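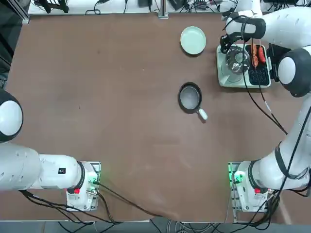
The Sausage Question

The home robot has been two years away for most of my adult life. I own a vacuum that gets stuck under the same radiator every morning and sends my phone a sad little message about it. I was promised a butler. So in November, when a small company called Skostusis said I could come and watch its machine make lunch, I skipped breakfast and drove out to Prerstead.

This was a mistake. You should never arrive hungry at a robotics lab.

Skostusis rents the back half of a building that used to sell bathroom tile, and the showroom sign is still up. Edivaldo Brito, who runs the kitchen project, met me at the door with a coffee he had made himself, by hand, in a machine with one button. He has spent most of his career on factory robots, the kind that live in cages and put the same weld in the same spot until the model year changes.

"In a factory, the part comes to you," he told me. "In a kitchen, who knows where the lid is?"

Lids came up a lot. A glass lid is a cruel thing to hand a robot. Depth cameras tend to look straight through it, the knob on top is small and round, and if you squeeze a little off center the whole thing tips and slides back where it came from. A four-year-old can lift one. The four-year-old may then drop it, but the lifting part is fine.

The lunch task sounds like something you would text to a teenager. Take the lid off the hot pot. Move a sausage from the grill to the pan, or from the pan to the plate, depending on the day's script. Don't throw anything. It is done by two white arms bolted to the edge of a brown table, one of them ending in a gripper with two fingers, and the table has the scuffs you would expect.

Brito's team teaches by demonstration. A person steers the arms through the chore, over and over, while a computer records what the cameras saw and what the joints did. Then the software has a go on its own. For the sausage task they had collected 413 demonstrations by the time I got there. I asked whether that was a lot. "For a sausage?" said Brito. "My mother would say yes."

I watched 20 tries in a row, from a stool, with a notebook, like a very underpaid boxing judge. The rule was simple: lid off and set down, sausage on the plate, no help from a human. The robot managed it 11 times. Some of those were lovely. The arm came in over the lid, paused as if it had forgotten why it walked into the room, then closed on the knob and lifted it clear. I found myself clapping, and I have never once clapped for a person making a sausage.

The other nine were more like cooking in my own house. Twice the gripper closed on air with total confidence and then carried the air carefully to the table. Once it picked up a sausage so gently that the sausage rolled out on the way over. One on a stick went better than a plain one, since a stick stays where you pinch it, and I suspect the inventor of the corn dog knew this.

Then there is speed. A good run took a little under two minutes. I went home and timed myself on the same job and was done before the stopwatch felt serious. Brito doesn't argue the point. He thinks slow is fine if you are not in the room. "You don't watch your dishwasher," he said, and I said that I had driven a long way to watch his.

Is anyone closer? On the shop floor, a little. At Gondal, a packing outfit one town over that buys its arms from the same supplier, a pair of them put jars into cartons all night, and the night manager told me she trusts them with 300 cartons a shift. She also told me that if the jars change shape, she calls in two people and turns the arms off. Ivby, which makes trays for school lunches, tried a robot on the wrapping line last spring and has gone back to hands for now. The film kept sticking to the gripper. Film sticks to everybody, but people know how to shake it off and swear.

That is about where things stand. A machine can do a chore if the chore holds still. Kitchens don't. Somebody moves the pan, or buys a different brand of sausage, and the work starts over with a fresh pile of demonstrations. Brito's next goal is washing the plate afterward. He expects that to be much harder, what with the water, and he would not give me a date.

I stopped for a burger on the way home – counter service, made by a guy named on his badge only as Trainee. It took him four minutes and he forgot the pickles.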